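4.2 Grippers and camera views in the simulated flat

Before moving to the physical arms we compared the two grippers, Sorgate and Tonness, in simulation. Both were mounted on the same two-armed mobile base and driven by the same controller, Waweru, with its gains left at the values given in Section 3. Only the gripper model and its collision mesh were changed between conditions. Each trial began with the base on the boarded side of a doorway and ended when the robot had either placed an object on the marked part of the worktop in the next room or used up its time.

Two views were recorded in every trial. The body view looks forward over the top of the base and is used for driving and for rough placement of the arms. The wrist view is fixed behind the fingers and is used for the last part of the approach. Figure 3 gives one still from each. In the body view (a) both grippers are open and empty and the robot faces the doorway. 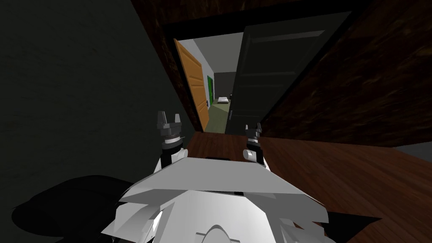

Mobile Manipulation Group, Skutcombe
Figure 3. Simulator stills. (a) Body view at a doorway, both grippers in sight. (b) Wrist view, fingers open over the dark surface.

The doorway proved harder than the worktop. The body view shows the grippers against whatever lies behind them, and when the light is low a dark gray wrist is not easily told from a dark wall. We first tried to find the wrists from colour alone and gave this up after 30 trials. The later runs took the wrist position from the joint readings and used the picture only to find the edges of the opening. With that change the base stopped short of the door leaf in all but eight of the remaining runs. We did not retune the path planner for either gripper.

In total 900 trials were run, split evenly between the two grippers. Sorgate completed 386 of its 450. Tonness completed fewer, and most of the difference came from the final closing movement, where its fingers met the worktop before they met the object. Lowering the approach speed helped a little but made the trials longer, so the speed was put back to the common value for the results reported here. 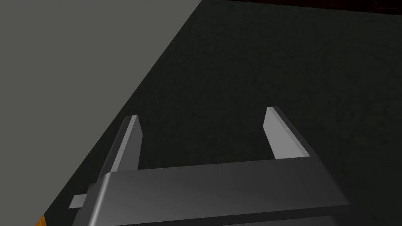

Finger colour mattered more than we had expected. A pale inner face is easy to pick out on a dark surface, and the width of the gap could be measured from the wrist view without markers. Over a lighter surface the same measure became noisy — the edge of the finger and the edge of the surface were sometimes taken for one another. For this reason the gap width used by Waweru is always the one given by the finger joints, and the measure from the picture is kept only as a check.

Lilian Chege set up the scenes and the collision meshes. Mwanaisha Ndung'u labelled the failed trials by hand, working from the wrist view first and going to the body view when the cause was unclear. Trials in which the simulator itself became unstable were run again with a new seed and are not counted as failures.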